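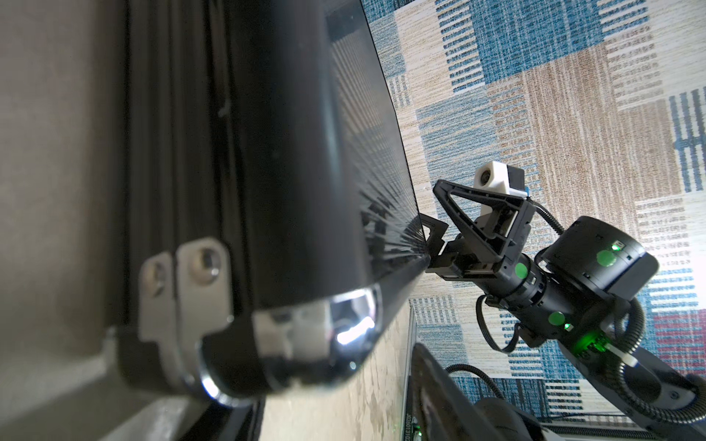
**OPINION / REGIONAL DEVELOPMENT**

Gramden should stop paying its tourism grant by head count. Last year the fund gave $2,428 to each member town, and Skoltby qualified by logging 239 visitors at a single December market. Most lived within 8 miles. Day trips from next door move money between member towns and add little to the total.

A better measure is paid room nights. Trurnia already reports them, 660 last year, from lodging tax records the county holds. The board should adopt that figure before the next grant round.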